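Grisent Publishes Gripper Comparison, Declines to Name a Winner

Hand-held units tested in lived-in rooms as well as on the bench; firm says results do not support most of what is claimed for them

For release in July

Grisent, an independent test house for automation equipment, today released the results of a side-by-side trial of hand-held grippers used to record household work for robot training. The trial covered 705 recorded runs with 2 gripper setups and 5 household tasks. Its main finding is a modest one: differences between the two setups were smaller than the differences between the people holding them.

"We were asked which one to buy," said Leonie Berchtold, who led the trial. "On these numbers I can't tell you. I would be suspicious of anyone who can."

Hand-held grippers have become a popular and fairly cheap way to collect examples of everyday handling. A person carries the tool through a task, a camera records what the fingers do, and the recordings are later used to teach a robot arm. Suppliers often present the step from hand to arm as a small one. Grisent's report says the evidence for that remains thin, and that much of it comes from clean tables with rigid objects.

For that reason the trial put more weight on soft and awkward items: bedding, mats, clothing and cloths. Operators worked in ordinary rooms as well as on the bench, and were told to leave furniture where it was.

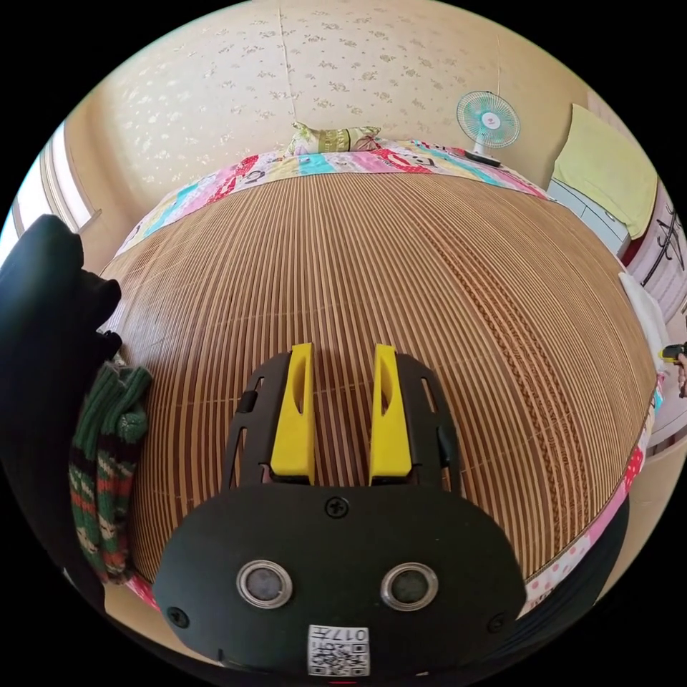
Large flexible items were the hardest by a wide margin. Nearly 30 percent of runs in that group were set aside by reviewers, most often when the fingers lost an edge partway through a fold or when the item blocked the camera's view of the grip. Bench tests with blocks and cups had given no hint of this. Grisent repeated part of the bench work and got the same clean results, which it now considers a poor guide to anything outside the bench.

The report is also cool on two-handed use. Working with a gripper in each hand allowed operators to attempt jobs that one hand could not manage, but it slowed them down, and several said they stopped moving the way they normally would at home. "If the person is moving strangely to suit the tool, then that is what you are teaching the robot," said Gebhard Prantl, who reviewed the recordings. "I haven't seen a good answer to that from any supplier."

Skonico, which provided one of the two setups, disputes part of the analysis. "Our view is that the operators needed more practice time," said Reto Oberholzer of Skonico. "A longer warm-up would have changed the picture for soft goods." Grisent notes that practice time was agreed with both suppliers in advance and says it would welcome data showing otherwise.

The second setup came from Plenance, which was sent the findings before publication and did not comment.

Grisent did not test whether a robot arm trained on the recordings could do any of the tasks. That work has not been funded, and the report warns against reading the present results as if it had been done. It also did not compare battery life, price or long-term wear on the finger pads.

The full report, including rejected runs and the reviewers' notes on each, is available from Grisent on request. Suppliers who want a unit included in a later round must agree that all results will be published.

Media contact: Ingeborg Leitner, Grisent press office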